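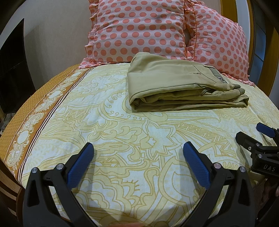

레셰크 올셰프스키(Leszek Olszewski)는 옷감을 다루는 소프트웨어에서 가장 늦게 풀리는 문제가 파지점 선택이 아니라 시간 정렬이라고 보았다. 영상과 턱 간격 값이 서로 몇 프레임만 어긋나도 계획기는 이미 닫힌 그리퍼를 열린 것으로 배운다는 것이다. 미쿠티에의 기록 형식은 이 지적을 받아들인 뒤 지금의 모양이 되었다.

미쿠티에(Mikutier)는 손에 쥐고 조작하는 그리퍼로 얻은 시연 기록을 정리하고, 그 기록으로 학습한 정책을 로봇 팔에서 실행하기 위한 소프트웨어 모음이다. 의류, 침구, 수건처럼 모양이 쉽게 변하는 물체를 주된 대상으로 한다. 시각 인식, 구간 분할, 동작 계획, 저수준 제어, 기록 검사 도구가 한 저장소에 들어 있으며, 각 모듈은 따로 설치할 수 있다. 핵심 부분은 C++로, 검사 도구와 학습용 스크립트는 파이썬으로 작성되었다.

명칭

이름은 초기 개발 서버의 호스트명에서 왔다. 문서에서는 전체 모음을 미쿠티에, 실행 시간 라이브러리만을 가리킬 때는 미쿠티에 코어라고 쓴다. 구판 설명서에는 두 이름이 섞여 있어 설정 파일의 경로를 찾을 때 혼동이 생기기도 한다. 명령줄 도구의 접두어는 mkt이다.

역사

미쿠티에의 전신은 해딧컴(Haditcombe) 연구실에서 쓰던 재생 스크립트였다. 스크립트는 그리퍼의 자세를 시간순으로 읽어 로봇 팔에 그대로 넘겨주는 기능만 갖추고 있었다. 딱딱한 상자를 옮기는 데에는 쓸 만했으나, 천을 잡는 작업에서는 시작할 때의 주름 모양이 조금만 달라도 동작이 빗나갔다. 라도스와프 지엘린스키(Radosław Zieliński)는 자세열을 통째로 재생하는 방식을 버리고, 접촉 전후의 짧은 구간으로 나누어 각 구간의 목표를 영상에서 다시 구하도록 고쳤다.

첫 공개판은 2019년 3월 29일에 나왔다. 여기에는 구간 분할기와 단일 팔 제어기만 포함되었고, 두 팔을 쓰는 작업은 지원되지 않았다. 같은 해 10월의 개정판에서 양손 기록 형식이 추가되면서 이전 형식과의 호환이 끊겼다. 변환 도구 mkt-convert가 함께 배포되었으나 손목 자세의 기준축을 사용자가 직접 지정해야 했고, 잘못 지정한 기록이 한동안 여러 저장소에 남아 있었다.

이후 관리는 라이리어(Laryea)로 옮겨졌다. 이 시기에 힐더 데이크스트라(Hilde Dijkstra)가 계획기를 새로 작성했고, 레오카디아 브조조프스카(Leokadia Brzozowska)는 카메라 보정 모듈을 분리해 독립된 꾸러미로 만들었다. 보정 모듈은 미쿠티에를 쓰지 않는 곳에서도 따로 내려받아 사용된다.

구조

처리 과정은 수집, 정렬, 분할, 학습, 실행의 다섯 단계로 나뉜다. 단계 사이의 자료는 모두 파일로 남기게 되어 있다. 메모리에서 곧바로 넘기는 편이 빠르지만, 어느 단계에서 값이 틀어졌는지 추적하기 위해 파일 방식을 유지한다.

하나의 기록은 손목 시점의 영상, 각 그리퍼의 6자유도 자세, 턱 간격, 시각표로 이루어진다. 선택 항목으로 외부 카메라 영상과 작업 설명 문장을 넣을 수 있다. 자세는 기록이 시작된 지점을 원점으로 하는 좌표계로 저장되며, 양손 기록에서는 왼쪽 그리퍼의 첫 자세가 공통 원점이 된다. 오른손잡이 시연자가 오른쪽 그리퍼를 먼저 움직인 경우에도 이 규칙은 바뀌지 않는다.

시간 정렬

영상과 자세는 서로 다른 시계로 기록된다. 정렬 모듈은 기록 앞부분에서 턱을 여닫는 동작을 찾아 영상 속 턱의 움직임과 간격 센서의 값을 맞춘다. 두 신호의 상호상관이 가장 커지는 지점을 지연 값으로 삼고, 기록 끝부분에서 같은 계산을 되풀이해 시계가 흐른 정도를 구한다. 앞뒤의 지연 차이가 35밀리초를 넘으면 기록에 경고 표시가 붙고, 학습 단계는 기본 설정에서 해당 기록을 건너뛴다.

턱을 여닫는 동작이 없는 기록은 첫 접촉 구간을 대신 사용한다. 천은 닿는 순간이 영상에서 분명하지 않아 이 방법의 정밀도는 낮은 편이다. 설명서는 시연을 시작하기 전에 턱을 두 번 끝까지 닫았다 열 것을 권한다.

카메라 보정

손목 카메라에는 시야가 넓은 렌즈가 흔히 쓰인다. 화면 가장자리로 갈수록 직선이 휘고 모서리가 어두워지므로, 일반적인 핀홀 모형으로는 가장자리의 위치를 구하기 어렵다. 보정 모듈은 등거리 투영에 네 개의 계수를 더한 모형을 사용하며, 밝기 감소는 별도의 방사형 함수로 다룬다.

영상을 펴서 저장할지 원본 그대로 둘지는 사용자가 정한다. 영상을 펴면 직사각형 침대나 탁자의 윤곽을 추적하기 쉬워지지만 화면 바깥쪽 화소가 늘어나 흐려진다. 미쿠티에의 기본값은 원본 보존이다. 기하 계산이 필요한 모듈만 화소마다 시선 방향을 계산해 쓰고, 신경망에는 휘어진 영상이 그대로 들어간다.

인식

인식 모듈은 영상에서 대상 천, 받침면, 그리퍼의 세 영역을 구분한다. 그리퍼의 턱은 화면 속 위치가 거의 정해져 있어 미리 만든 가림막으로 처리하고, 벌어진 정도에 따라 가림막의 모양을 바꾼다. 문서 첫머리의 사진에서는 검은 그리퍼의 두 턱이 벌어져 있고 안쪽에 파란 패드가 보이는데, 이처럼 턱 끝이 화면에 드러나는 배치가 가림막 방식에 맞는다. 오른쪽 끝에 일부만 보이는 다른 그리퍼는 고정 가림막으로 처리할 수 없어 영역 분할망이 맡는다.

받침면에 무늬가 있으면 영역 경계의 오류가 늘어난다. 사진의 침대보에는 노란 윤곽의 커다란 페이즐리와 꽃무늬가 있고, 그 위에 카키색 바지가 접혀 있다. 굵은 무늬선은 옷감의 가장자리와 비슷한 밝기 변화를 만들기 때문에, 윤곽선만 찾는 방식은 무늬의 곡선을 천의 끝으로 잘못 고를 수 있다. 미쿠티에는 연속된 프레임 사이의 시차를 함께 사용해 받침면에 붙은 선과 그보다 높은 곳의 선을 구분한다. 두꺼운 옷에서는 효과가 크지만 얇은 손수건에서는 차이가 거의 나타나지 않는다.

접힌 옷의 층 구조는 완전히 복원하지 않는다. 모듈이 내놓는 값은 바깥 윤곽, 접힌 모서리일 가능성, 층의 끝단일 가능성의 세 지도이다. 접힌 모서리를 집으면 여러 겹이 함께 들리기 쉽고, 끝단을 집으면 한 겹만 들릴 수 있다. 옮기기와 펼치기 가운데 어느 작업인지에 따라 계획기가 두 지도에 주는 가중치가 달라진다.

구간 분할

분할기는 긴 기록을 접근, 접촉, 이동, 놓기, 후퇴로 나눈다. 턱 간격의 변화율이 주된 단서이고, 손목 속도와 대상 영역의 움직임이 보조 단서로 쓰인다. 턱이 닫혔는데 대상이 따라 움직이지 않은 경우에는 실패한 파지로 분류한다. 실패한 파지는 지우지 않고 표시만 남긴다. 다시 잡는 동작을 학습할 때 필요한 자료이기 때문이다.

양손 기록에서는 두 손의 구간을 따로 구한 뒤 겹치는 시간을 찾는다. 한 손이 천을 누르고 다른 손이 당기는 동작은 누르는 쪽의 턱이 열려 있어도 접촉 구간으로 잡혀야 한다. 초기판에서는 이 경우가 모두 접근으로 분류되었다. 현재는 손목 높이가 일정하게 유지되는지를 추가로 검사하지만, 매트리스처럼 눌리는 면에서는 오분류가 남아 있다.

계획

데이크스트라의 계획기는 학습된 정책과 표본 기반 경로 탐색을 결합한다. 정책은 현재 영상에서 짧은 목표 자세열 여러 개를 제안하고, 탐색기는 각 제안이 관절 한계와 충돌 조건을 지키는지 확인한다. 조건을 어긴 제안은 가까운 허용 자세로 옮겨지며, 옮긴 거리가 크면 버려진다. 제안이 모두 버려지면 팔은 멈추고 후퇴 자세로 돌아간다.

제안의 기본 개수는 10이다. 늘리면 좁은 공간에서 해를 찾을 가능성이 커지지만 계산 시간이 길어져 천이 흘러내리는 속도를 따라가지 못한다. 한 번에 내놓은 자세열은 끝까지 실행되지 않고, 앞부분만 실행된 뒤 새 영상으로 다시 계산된다.

충돌 검사에서 천은 장애물로 취급하지 않는다. 침대 틀, 벽, 탁자 등 단단한 물체만 단순한 입체로 등록하며, 베개는 기본값에서 느슨한 장애물로 분류된다. 느슨한 장애물은 닿아도 되지만 일정 깊이 이상 누르면 비용이 붙는다.

제어

실행 단계의 제어기는 임피던스 제어를 사용한다. 수직 방향의 강성을 낮게 두어 턱 끝이 받침면에 닿아도 큰 힘이 생기지 않게 하고, 수평 방향은 그보다 단단하게 유지한다. 턱의 닫힘은 위치 명령으로 시작해 저항이 감지되면 힘 명령으로 바뀐다. 천의 두께를 미리 알 필요가 없다는 장점이 있으나, 단추나 금속 부속을 함께 잡으면 전환 시점이 앞당겨져 옷감이 빠질 수 있다.

시연용 그리퍼와 로봇에 달린 그리퍼의 모양이 다르면 보정표가 필요하다. 로만 크라프치크(Roman Krawczyk)가 작성한 보정표 생성기는 턱 간격마다 턱 끝 중심이 앞뒤로 움직이는 양을 기록한다. 링크 구조의 턱은 열릴 때 끝점이 뒤로 물러나는 경우가 많고, 이 값을 빼놓으면 낮게 깔린 천을 집을 때 턱이 허공에서 닫힌다.

기록 검사 도구

mkt-view는 영상, 턱 간격 그래프, 구간 표시를 한 창에 띄우는 프로그램이다. 구간 경계를 마우스로 옮길 수 있고, 수정 내용은 원본과 분리된 파일에 저장된다. 기본 통신 포트는 1105이며, 원격 서버의 기록을 열 때 사용된다. 같은 포트를 쓰는 프로그램이 있으면 오류 문구 없이 빈 창이 나타나는 문제가 알려져 있다.

mkt-lint는 기록을 열지 않고 일괄 검사한다. 검사 규칙은 21개이며 시각표의 역행, 빠진 프레임, 좌우 그리퍼의 뒤바뀜, 단위 오류 등을 다룬다. 좌우 뒤바뀜은 두 자세의 상대 위치로 판정하므로 시연자가 팔을 교차한 기록에서 잘못된 경고가 나오기도 한다. 이때는 기록의 주석 파일에 cross_ok 항목을 적어 규칙을 끌 수 있다.

드라트비 시험 절차

드라트비(Dratby)는 미쿠티에의 판 사이 성능을 비교하기 위한 시험 절차이다. 수건 한 번 접기, 접힌 바지를 옆으로 옮기기, 베갯잇 모서리 맞추기로 구성된다. 시작 상태는 참조 영상과 겹쳐 보며 손으로 맞춘다. 채점은 마지막 영상에서 천의 윤곽이 목표 윤곽과 겹치는 비율로 하며, 옮기기 과제에서는 접힘이 풀렸는지를 따로 적는다.

브조조프스카는 이 채점법이 아래층의 상태를 반영하지 못한다고 지적했다. 위에서 본 윤곽이 같아도 안쪽 층이 말려 있을 수 있다. 이후 절차에는 옆에서 찍은 영상으로 두께의 고른 정도를 기록하는 항목이 더해졌으나 점수에는 포함되지 않는다.

알려진 제한

어두운 천 위의 어두운 옷은 영역 분할의 신뢰도가 낮다. 유리나 광택 있는 판이 화면에 넓게 들어오면 시차 계산에 반사된 물체가 섞이므로, 설정에서 해당 영역을 제외해야 한다. 손으로 쥔 그리퍼의 자세를 영상만으로 추정하는 경우, 무늬가 없는 넓은 면 가까이에서는 추적이 끊길 수 있다. 끊긴 구간은 보간하지 않고 빈 값으로 저장된다.

실시간 힘 기록은 형식에 정의되어 있지만 학습 스크립트에서는 읽지 않는다. 세 팔 이상의 동시 제어는 지원하지 않는다.

같이 보기

모방 학습
변형 물체 조작
손눈 보정
임피던스 제어
어안 렌즈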